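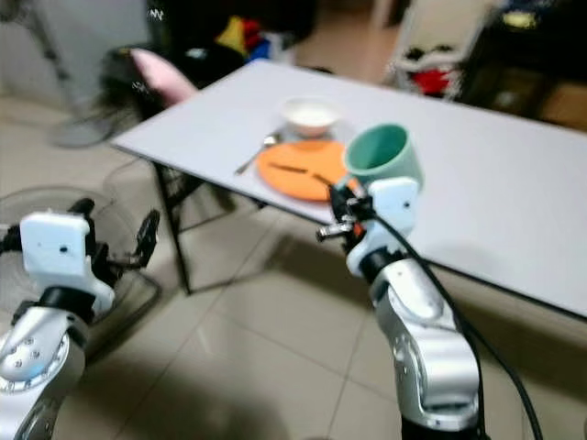

Clearing a folding table after a meal

A folding table is lighter than a dining table and moves if you lean on it, so the order you clear it in matters a little.

1. Check the legs first. Push down gently on each corner. If one gives, stop and lock the brace before you pick anything up.

2. Take the mugs. They are tall and usually end up close to the edge, where a sleeve will catch them. Empty what is left into the sink and set them by the faucet.

3. Pick up the loose flatware. Spoons go in a jar of warm soapy water. Leave anything lying across a plate where it is for now.

4. Move bowls that still have food in them. Cover what you want to keep and put it in the refrigerator. Scrape out the rest.

5. Carry the plates last, level, with a thumb over the knife or chopsticks on top. Stack only plates of the same size, no more than 4 high.

6. Wipe the top with a damp cloth, working from the far side toward you. Run the cloth along the edge strip too, then dry it.

7. Fold the table only when the top is dry. Moisture left in the hinges will rust them. I put mine away damp in February and had to oil both sides.

Store it upright against a wall, legs facing in.

Posted by Kai-wen Yip, 2023-11-01
Filed under: Kitchen, Small spaces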